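## 3. Sorting and storage of marking tools

The third part of the project dealt with the pens kept at the shared drawing table in the Prerton studio. In the February survey these were the items students most often reported as missing or dried out. Jaxon Fehr and I drew up a storage plan based on type of tip and colour.

### 3.1 Method

All pens were taken out of their holders and laid on the table before sorting. Each was uncapped, tested with a 400 mm line on scrap paper and capped again. A pen passed if the line had no breaks. Slim markers and highlighters were treated as separate groups, as the thicker barrels do not fit the narrow slots of the Trikeo tray.

Cap colour was used as the sorting key. On most of the slim markers the barrel is white and gives no help, so a marker with the wrong cap will be filed wrongly. We accepted this — checking every tip against its cap would have doubled the handling time.
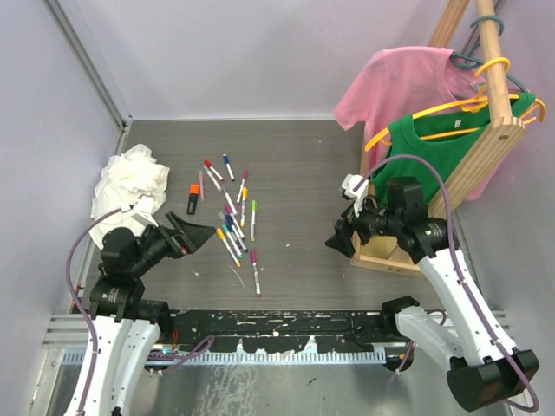 Neighbouring shades caused most of the errors. Blue, dark blue and teal were confused under the evening lighting, and grey was placed with lilac in 2 of the first trials. We then put a strip of card behind each slot, coloured with the marker that belongs there. The errors stopped for the blues but continued for grey.

### 3.2 Results

Over the whole test period 293 pens were returned to the tray. Sorting by colour was slower than dropping pens into a single pot, but finding a given colour afterwards was quicker in every trial. Highlighters were kept in an open cup beside the tray.

### 3.3 Remaining problems

The tray has no place for pens without caps. A cleaning cloth should also be stored with the set, as ink on the barrels marks the card strips.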